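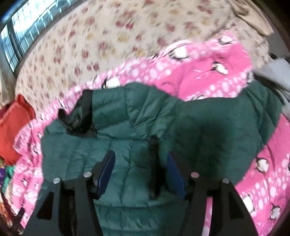
How long should a winter coat last?

Ten winters is reasonable for a coat that gets worn most days, and a lot of them go longer if somebody looks after the zipper and the lining.

The answer comes from the owner of Lorine, a clothing repair shop on the north side of Cosbridge. She has been mending other people's clothes for 31 years, first in the back of a dry cleaner's in Clollgate and then in her own place. She asked to be left out by name and said the shop's name would do. I spoke with her in the afternoon, after the counter closed, while she pinned hems on a pile of work pants.

May is when the coats come in, or when she wishes they would. "People put the coat away broken," she said. "Then the first cold morning comes and they pull it out and they're standing in my doorway with it. I've got a rack full of those by then. If they brought it in spring they could have it back in a few days."

The wait in January runs to 19 days. In spring it is 5. She charges the same in both seasons. She tried a spring discount once and it made no difference to when people came.

Most of what she does to coats is zippers. I had expected her to say that a bad zipper means a new zipper, but she replaces fewer than she used to.

"The slider wears out before the teeth do," she said. "It's a little piece of metal that gets dragged up and down every day. It spreads open at the back, a hair, and then it doesn't press the teeth together anymore. So you zip up and it opens behind you. People see that and say the zipper's broken. Well, the slider's broken. I put a new one on and it takes me a few minutes."

She keeps sliders in a cabinet that came out of a hardware store, sorted by size and by whether the teeth are coil, molded plastic or metal. The size is often stamped on the back of the old one. When it isn't, she holds the old one against a card she made with a sample of each kind sewn to it. The card is gray with handling and she has been meaning to make another.

What she can't fix that way is a zipper with missing teeth near the bottom, or one where the box at the end has torn loose from the tape. Then the whole thing comes out. On a plain jacket with one layer of facing, she does that in an hour. On a long coat with a storm flap, a lining and a strip of piping caught in the same seam, it takes most of a morning, and she tells the customer the price before she touches it.

"Some of them go pale," she said. "I don't argue. I say, this is what it costs, and this is what a new coat costs, and you know how much you like this one."

I asked what she does when the coat isn't worth it.

"I say so. If the fabric's going, there's no point. I can put a good zipper in rotten cloth and it'll pull right out again the first week, and then it's my zipper that failed." She pulls at the cloth beside a seam with both thumbs before she takes a job. If she hears it give, she hands it back.

Linings are the second big job. They go first at the armholes and at the pocket openings, where keys and hands rub. A full new lining is expensive, and few people ask for one. She does a lot of half linings instead, replacing the sleeves and leaving the body as it is. The colors rarely match and she stopped apologizing for that years ago. She has a bolt of dark red that she bought from a tailor who was closing, and a good many gray overcoats in Cosbridge have red sleeves on the inside.

We talked for a while about washing. She has opinions there, and she wanted them written down.

Her first is that people don't wash their coats enough. Body oil and road dirt get into the collar and cuffs and wear the threads from inside. She can tell an unwashed coat by how the needle goes through it. "It's like sewing a candle," she said.

The second is that people who do wash them use too much soap. She tells customers to use half of what they think, run a second rinse, and close every zipper and every snap before the coat goes in. An open zipper in a washer chews on whatever is next to it. For anything filled with down she sends people to the laundromat across the street, which has big front loaders. A small top loader with a post in the middle can twist a wet coat hard enough to pop the inside seams.

"And then dry it all the way," she said. "All the way. Then dry it again. If it feels dry and there's lumps, it's not dry." She uses low heat and takes the coat out every half hour to break up the clumps with her fingers. It can take a whole evening. If someone doesn't have the evening, her advice is to leave the washing for another day.

I asked about storage. She doesn't like the vacuum bags that press everything flat. A month in one is fine, she said, but she has seen coats that spent years in them and never filled out again. She doesn't like wire hangers for anything heavy, or plastic dry cleaning bags for anything at all. Her own coats spend the summer in a cotton sheet in a closet, with the pockets emptied.

Pockets got her talking for some time. She checks them before each job and keeps what she finds in an envelope stapled to the ticket. It is mostly receipts and gum, and sometimes a house key that the customer replaced months ago. Once there was a pension check, two years old, folded very small. She won't mend a coat with anything left in it, not even a tissue, and she won't throw the tissue away either. It goes in the envelope.

The shop is narrow. There is a counter in front with a bell on it, and behind that two sewing machines and a steam table. The older machine is a Jara, a straight-stitch industrial model that she bought secondhand the year she opened. It does one stitch and it will go through leather. The newer one does everything else and has been in for service three times. She oils the Jara every morning before she takes her own coat off, and the belt has been changed 2 times in all the years she has had it.

She learned on a machine like it in Clollgate. The dry cleaner there paid by the piece, and the rate for a hem was so low that the only way to make a day's money was to get fast. She got fast, and then had to slow down again when she started on coats. "Speed is for straight lines," she said. "A coat has no straight lines. You think it does, until you open it up."

When I asked how she had learned to open one up, she said she bought ruined coats at church sales and cut them apart at home on the kitchen floor. She drew each piece on newspaper. She did that for one whole winter and still has some of the drawings, which she uses when a coat comes in with the same kind of collar.

Business changed when the mill outlet shut. Before that, people in Cosbridge could get a new coat cheaply, and hers was mostly hemming work: prom dresses, uniforms, curtains. After it closed the nearest big store was in Clollgate, and the repair tickets went up over the following two winters. Lately she also gets people who bought a used coat online and want it made to fit. Sleeves can come up without much trouble. Shoulders are another matter - she takes very few of those jobs and warns people before they buy, if they ask in time.

Children's coats she does for less. She lets down the cuffs when there is something to let down and sews a loop in the collar so it can hang on a school hook. A parent can usually get two winters out of a kid's coat, she said, and a third if there's a younger one coming up behind.

She has had three apprentices. One now has a shop of her own, one went into upholstery, and one left after a week. She would take another, but she can't offer full hours outside the cold months and most people need full hours. For now she works alone and closes for lunch.

I asked what somebody could do at home without any skill.

"Buttons. Sew it back on when it's loose, before it's gone. Then you don't have to find one that matches." She thought some more. "Rub the zipper teeth with a plain white candle, just a little, and wipe it. Don't force it when it catches on the lining. Back it up. Everybody pulls harder, and that's how I get paid."

Small holes in a nylon shell can be closed with a patch from an outdoor store. She asks that people round off the corners with scissors before they stick it on, since square corners lift. What she doesn't want is duct tape. The glue soaks in and turns to gum, and she has to cut away more cloth than the hole ever took. She doesn't want superglue either, or iron-on hem tape on anything that melts.

By then she had finished the work pants and was writing tickets for them. The shop opens at eight on weekdays, and she asked me to mention that the bell on the counter works and people are welcome to ring it. The coats already on the rack will be ready next week.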